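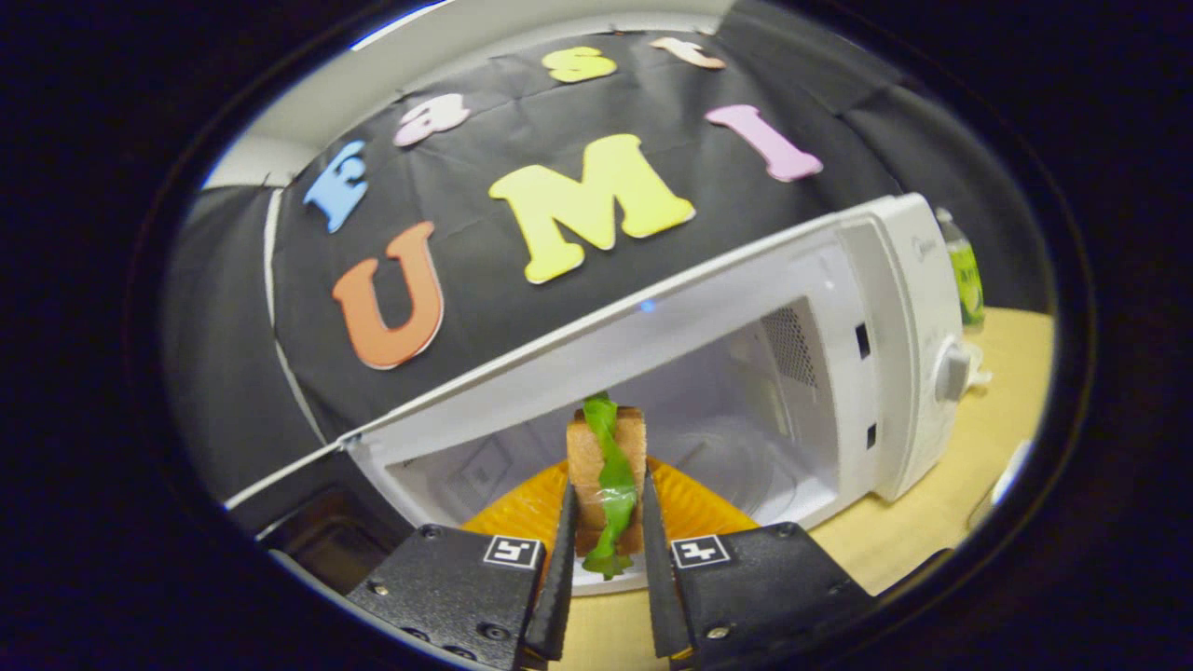 Break room and kitchenette check, Astwood building, second floor. Walked through Friday at 10 a.m. with the March list in hand. Most of the trouble in this room comes from food left out past lunch, and a small sandwich is the usual sort of thing: somebody sets it down, gets called to the loading side, and it stays there until evening. Items below are marked OK, FIX or WATCH, with comments where there was something to say.

Refrigerator temperature: FIX
Dial thermometer on the middle shelf read above the line on the first check and was back at the line on the second. The door was opened a lot during the morning break. Move the thermometer to the back and read it again before the first shift.

Refrigerator door seal: WATCH
Small split at the bottom corner on the hinge side. Still grips a sheet of paper when closed. Sutanto has the part number from the last visit.

Food labeled with name and day: FIX
Three containers had no label. Left them with a note. Anything still unlabeled at the next check gets thrown out.

Sandwiches and other cold food: WATCH
Meat, egg and mayonnaise fillings go back in the refrigerator within 2 hours. The sign on the wall has faded and the number can't be read from the table. Print a new one.

Microwave: OK
Clean inside, plate turns, door latch holds. Vent on the right side is clear.

Toaster: FIX
Crumb tray full. Emptied during the walk. Cord runs behind the sink and needs to go to the other outlet.

Sink and hand washing: OK
Hot water came up quickly. Soap filled. Paper towels low, spare packs in the hall closet.

Counters and cutting boards: FIX
The white board is scored deep enough to hold food. Replace it. Spray bottle had no label on it, so it was poured out and refilled from the Plello jug.

Trash: OK
Lid closes. Bag was changed overnight.

Fire extinguisher: OK
Tag current, pin in place, gauge in the green. A stack of Flakow boxes was in front of it and has been moved to room 33.

Floor: WATCH
One loose tile by the door. Taped for now. Same tile as last time.

First aid box: FIX
Burn gel missing. Bandages fine.

Open items go to Adelmo Fontana at the front desk. The toaster cord and the cutting board should be done before the next walk. The tile can wait for the flooring order.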